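Counter always looks cluttered, where does the chopping board live?

Posted by **Tsion Mekonnen** in Kitchens & Storage

Moved into the flat in Plisdale in June and I still can't get the worktop right. It's one straight run, 600 deep, sink round the corner. Not a small kitchen but it feels it. Only two wall cupboards and one of those has the boiler in so forget that.

Stuff that has to stay out: toaster oven (too heavy, not lifting that every night), the oats, utensils, a board. Fruit as well because if it goes in the fridge drawer we forget it exists. At the moment everything sort of drifts forwards through the day and by teatime I'm chopping onions on a bit the size of a paperback.

So what I'm after:

- where do people keep a big board, flat out on the counter or stood up at the back?
- is it daft to have jars right along the tiles, do they get greasy
- rolling pin. Drawer's too short. Where does it go

No drilling please, it's rented and the landlord is funny about the tiles. Budget not much. Someone at work said get a Skereo rack but I looked and it's 3 tiers high and I think it'd just be more stuff at eye level.

Thanks in advance, sorry for the ramble, typing this with dinner on.

---

**hondel_lane**

Stand it up behind the taps. Done.

*(Edit: just seen sink is round the corner. Behind the toaster then. Not touching it though!! they get hot at the back, mine scorched a tea towel)*

---

**marrowfat**

Ok had this exact problem in my last two places so long answer, sorry.

Leave the board out flat. I know everyone says stand it up to save space but you don't save anything, you just fill the gap with post and keys. If the board's down, that bit of counter is taken and it's taken by the thing you need. Middle of the run is best, so you've got elbow room both sides. When it's wet stand it on its edge till it's dry though, don't leave it flat with water under it, bamboo ones go black underneath and wooden ones warp. Ask me how I know.

Everything else goes in one row at the back, against the tiles. One row. Second row is where it goes wrong, the front ones creep. I did mine in the order I grab them, so utensil pot near the middle, dry stuff further along, cereal right at the end because it's only mornings.

Greasy, yes a bit. Anything within arms reach of the hob gets that sticky film, so keep lidded jars there and nothing with a knobbly pattern. Wipe them when you do the tiles. Takes me 5 minutes, if that, and I don't do it as often as I should.

Toaster oven at one end, never the middle. Door end clear so you can put a tray down. And check your booklet for how much gap it wants round it, they vary. Don't keep boxes or bread on top, tempting I know.

Rolling pin: if there's a ledge or a rack low down by the oven lay it across that, it can't roll off and it's one less thing in a drawer.

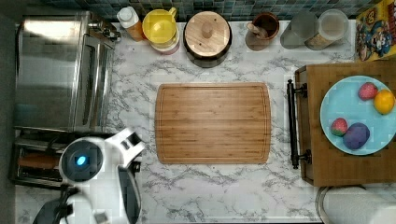
Fruit I'd put on a tray at the other end from the oven, plate or bowl on the tray, doesn't matter. Tray matters more than you'd think, you lift the lot off in one go to wipe under it and no hunting for escaped grapes. And keep it away from the heat or the bananas go in a day.

Then the last thing is the bit nearest you, the front edge. Nothing lives there. Not the phone, not the mug. Took us about a fortnight to get in the habit and my other half still parks his keys there but its miles better.

Skip the rack imo. Had one, gave it away.

---

**Do**

Agree re one row. Would add, decant less. I had 5 matching jars and 2 of them were empty for a year, just sat there looking nice. If it's not used every week it goes in the cupboard (or under the bed, in my case, flour is under the bed)

Also stick a damp cloth under the board if it slides about when you're chopping.

---

**Tsion Mekonnen**

Brilliant thank you all. Pulled everything out last night and did the one row, board in the middle. Pasta jar has gone in the cupboard, it was mostly air anyway. Still no ledge for the rolling pin so thats on top of the boiler cupboard for now. Will see what the tray situation is at the charity shop.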